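Teaching by hand: worth the hours?

Restunar has spent the spring telling anyone who will listen that its two-armed robot can be taught household jobs by people with no training at all. You drive it by remote control, it copies you, and after enough goes it does the job alone. I went along to the Lamrani workshop expecting to be won over, and came home with more doubts than I took.

The driving is harder than the leaflet makes out. Constanza Urrutia, who runs the sessions, reckons on some 60 goes before a new driver's recordings are worth keeping. The robot then wants 400 good ones for a single job, and picking up a ladle counts as one job. Picking up a lint roller is another. Move either to a different spot and you may well be starting again, though Restunar would put it more kindly.

My other worry is the table. Everything is laid out within easy reach, with clear space between one thing and the next. My kitchen drawer is nothing like that, and I doubt yours is. 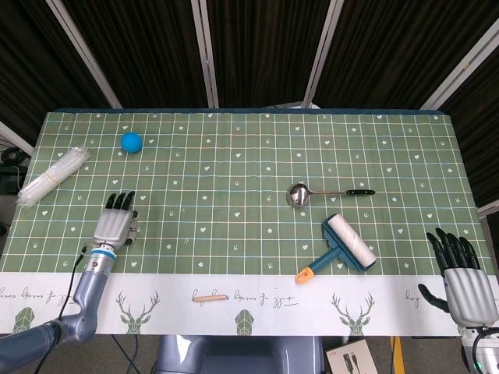

I asked what happens when the ladle is under three other things and was told that this is planned for August. Mutora said much the same about its own machine last year, and we are still waiting.

Urrutia was frank about all this, to her credit. She would like members to come and try the controls - tea provided - and I would go, if only to see how long your patience holds.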